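The Case for the Bare Table

My town library in Skelham spent the winter rearranging itself, and when it reopened in March there were 65 new chairs and hardly a surface to put a book on. The chairs are lovely. They have arms that swing out like the tray on an airplane seat, and each tray holds one phone, or one paper cup, or half a sandwich. I tried to spread out a newspaper and ended up reading it folded into eighths.

I've been sore about tables ever since. Look at what has gone missing. The bank took out the counter where you filled in your slip. The post office kept its counter but covered it with gift cards. Jaber, the coffee place on the corner where I did my taxes for years, has gone over to a long shelf at elbow height facing a wall – a fine arrangement for anyone who enjoys eating like a horse.

Homes are no better. The kitchen island, which was supposed to give us all somewhere to roll out dough, now hosts the fruit bowl, the mail, the second fruit bowl and a charging station. Mine had a stack of catalogs on it so old that one of them was selling fax paper.

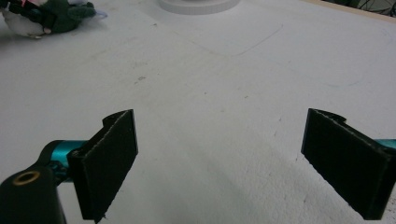 A white tabletop with plenty of open space.

A table is the only piece of furniture that gets less useful the more you own. I know this and still paid $626 for a desk from Grisar that came with a riser, a hutch and a small raised ledge for pens. By the time it was put together, the part I could write on was the size of a place mat. The larger model was $696 and had two ledges.

What I want is easy to describe and strangely hard to buy. Four legs, a top, no cubbies. I'd like the library to put six of them by the windows and leave them alone, without a display of seasonal paperbacks or a jar of golf pencils. People would come in and cover them with maps and knitting and tax forms, and at closing time they would take it all home again.

I wrote to the town to suggest this. The reply thanked me for my interest in seating.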